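Can a Machine Put the Kitchen Away? Small Chores and Two-Finger Grippers
Student project report
Gyula Szilágyi
Sun 20 August

1. Question

My project asked whether a simple two-finger gripper can do the small jobs that fill up a day in a home kitchen or a shop: putting lids on jars, wiping a counter, folding a cloth, placing goods on a shelf. I left out vacuuming and mowing, where you can already buy a machine that does a fair job. I wanted the chores people still do by hand without thinking about them.

I chose four tasks after spending two afternoons at Hedell, a small grocery with a deli counter, writing down what the staff did with their hands. Lids came up more than anything else. Every tub of olives and every jar of pickles gets opened and closed many times a day, and it is never anyone's main job. Shelf stocking came second.

2. Method

The training examples were recorded by hand. A person holds a gripper tool with two fingers and a camera on it, does the chore, and the recording is used to teach the arm the same motion. I recorded 526 examples in total over the four tasks. Most of them were done in the Saston lab on a table covered in white paper. A smaller set was done at Hedell before opening time, on the real counter.

The arm was the one our lab already uses for teaching. The software was Groratton, which an earlier student group wrote and which I changed only where I had to. Training was done overnight. I then ran 100 trials, 25 for each task, and wrote down for each one whether the job was finished without help. A trial where I had to touch anything was a failure, even if it was only a nudge.

I set a limit of 9 tries per trial for picking up an object. After that the arm stopped and the trial was counted as failed.

3. Results

Of the 100 trials, 64 were finished without help. That number hides a large difference between the tasks.

Shelf placing: 22 of 25. Boxes are easy. They have flat sides and they stay where you put them. The three failures were all with a bag of rice that sagged.

Wiping: 20 of 25. The arm covered the counter well enough but it had no idea whether the counter was clean. It wiped the same path over a dry spot and a sticky one. I counted it as finished if the path was complete, and a stricter person would give a lower score.

Lids: 15 of 25. This was the task I spent the most time on and I discuss it below.

Folding a cloth: 7 of 25. I would not call any of the seven neat.

4. Discussion of the lid task

A lid sounds like the easiest object in the kitchen. It is round, it is stiff, and it has one place to go. The trouble is that a wide, short lid lying on a table gives the fingers very little to hold. If they close too high they slide over the rim. If they come down too low they press into the table.
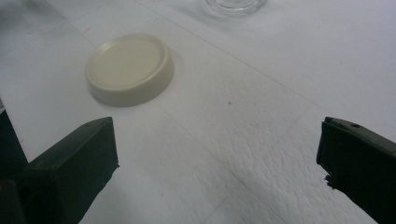 The approach has to be low and slow, with the fingers open wide enough to go around the whole lid before they start to close. In my early recordings I came in too fast and closed too soon, and the arm learned exactly that. I threw out the first batch and recorded it again with a pause before closing. The arm copied the pause too, so each trial now takes longer, but it drops the lid less often.

Clear glass was the second problem. The arm works from what the camera sees, and a glass jar on a white surface gives it very little to go on. Six of the ten lid failures happened after a good grasp — the lid was held firmly and then set down beside the jar. Turning the table lamp to one side helped, but a shop will not move its lights for a robot.

The third problem was twisting. The fingers can press a lid down well enough. Screwing one on needs a turn, a release, and another turn, and the threads have to meet at the start. I ended up testing press-on lids only. The results above should be read that way.

5. What the shop thought

I showed the results to Mrs. Hegyi, who runs the deli counter at Hedell. She was polite about it. Her view was that she closes a jar while she is talking to a customer and reaching for the scale, so a machine that closes a jar and does nothing else would save her no time. She was more interested in the shelf results. Stocking takes a person off the counter, and it could be done at night when speed does not matter much.

I think she is right about the order. If I had asked her first I would have spent more of my recordings on shelves and bags.

6. Limits and next steps

All trials used the same table height and the same arm. I only had one kind of cloth. I also did the scoring myself, and a second scorer would have been better, mainly for wiping.

The project continues until December. I plan to record bagged goods, repeat the lid task with jars on a dark mat, and put a soft pad on the fingers to see if it helps with low rims. Folding is dropped for now.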